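The Basket Run

May 22, 2023

I've been promising a proper post about the robotics club since December, and several of you have been kind enough to keep asking (and one of you, my mother, has been less kind about it), so I've made a pot of tea and sat down to get it written before the school year runs out on me.

For anyone new to this blog: I help out with the after-school robotics club at Dudport, where my main qualifications are that I own a label maker and that I once taught eighth grade science. The real brains belong to Keisha Mbeki, who started the club in her own classroom and still runs it with a whistle around her neck. This spring she signed us up for the Randillow, a regional student competition I had never heard of until she put the rule book in my hands. I read it in the bathtub. It got a bit wavy.

The Randillow has a different theme each year, and this time it was shopping. Teams have to get a robot arm to take goods and put them in a basket, one after another, without crushing anything or dropping it on the floor. You start with 600 points, which sounds generous until you read on. A dropped item costs you 100. Knocking the basket over costs 300, and they don't much care whose elbow did it. Keisha read that part out loud twice while looking at two particular boys.

I thought boxes would be the hard part. Boxes seemed to me to have all those corners! But the kids had boxes sorted out in their first couple of weeks. A box stays the shape it was when you last looked at it, and you can tell the gripper how far to close and go get a snack. Soft things were what wore us down. Squeeze a plush toy in the wrong place and it just sort of flows out from between the fingers, and then it's on the floor and you're 100 points poorer and a ninth grader is lying face down on the carpet next to it.

Damian Lis, who is the quietest person in the club by a long way, got interested in this and would not let it go. He had the idea of pinching from above and a little off to one side, so the finger has a fold of fabric to press into. He spent most of one afternoon squeezing toys between his own finger and thumb and writing down in a notebook which ones slipped. I have a soft spot for that notebook. He draws each toy at the top of its page, very carefully, with its name underneath, and the page for the white one has more crossings-out than all the others put together.

The white one is the one everybody got attached to. It's a lumpy, fuzzy fellow with a curved line of dark red stitching like a little smile, and a ruffled bit of pale yellow felt sticking out of it. We have had long arguments over whether the felt is a beak or a foot. I'm on the side of beak. Efren Castillo says foot and will draw you a diagram. They named it Begay, after the street our bus turns around on, and Begay went into every practice from then on, whether or not it was on the list.

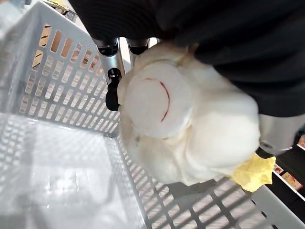
Vol. 3, No. 14

Begay over the basket, smiling away as usual, with the finger pressed right into its side. I love how patient it looks about the whole thing. The basket is a light gray plastic one, full of slots, and I would never in my life have thought a person could have so many feelings about a shopping basket, but those slots were the talk of the club for a good two weeks. Kedir Ejigu handles the vision side of things (he taught himself over one summer, from library books, and he explains it to me slowly), and his program was forever taking a row of slots for the edge of something it ought to grab. His fix took him three tries. I can't tell you how it works, though he has told me how it works.

We practiced letting go almost as much as we practiced picking up, and I hadn't expected that either. You'd think opening the gripper would be the easy end of the job, but fuzzy fabric likes to hang on, and if the arm pulls away too quickly it takes the toy along for the ride. Efren added a pause before the arm lifts. He wanted to call it the Talar pause, after the character he plays in some game, and Keisha allowed it on the condition that he write it up properly in the team log. He did, two full pages, and the judges will have to read every word.

There was a bad patch in the middle, I should say, because I don't want you to think it's all plush toys and good humor. Two of the kids stopped speaking over who had changed a number in the code and not told anyone. A cable went missing for a week and came back in somebody's gym bag. We had one whole session where nothing moved at all and we ended up playing cards. Keisha was very good that day. She dealt.

Then Ignacio Ambrose joined, quite late on, with no experience whatsoever, and asked why everyone kept lowering the toys all the way down when the rules only said they had to end up in the basket. There was a silence. Out came the wavy rule book. He was right, and they rewrote the last part of the routine that same afternoon, and he has been insufferable in the nicest possible way ever since.

We leave for the Randillow early in the morning, in two vans, with the arm wrapped in my good quilt. I've been put in charge of sandwiches and of the spare batteries, and I have labeled both. If any of you are local and would like to come and cheer, families and friends get in free, and Keisha says to look for the team in the green shirts. Bring a cushion for the bleachers. Begay will be traveling in the front seat with Damian, who asked me first if that would be all right.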